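Friday, late

Moved the books again. Mitra says a shelf wants breathing room, so the white unit by the brick now holds two books, stacked, next to the little black picture frame, and one dark one lying flat on the right as if it had fainted. The other 100 or so are in boxes in the hall, breathing less.

I was allowed the yellow-green ornament, top right. It cost me 9 dollars in February and Markos has been rude about it ever since. He came by at four, ate most of the walnuts, and asked whether the cabinet with the frosted panes had come out of a chapel. I told him it was the arched top he was thinking of. He said he was thinking of the price.

Drawers still to do. I opened one, saw cables, closed it. Soup for dinner.

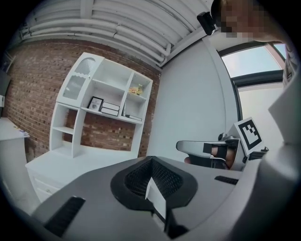
The shelves against the brick, Mitra's arrangement.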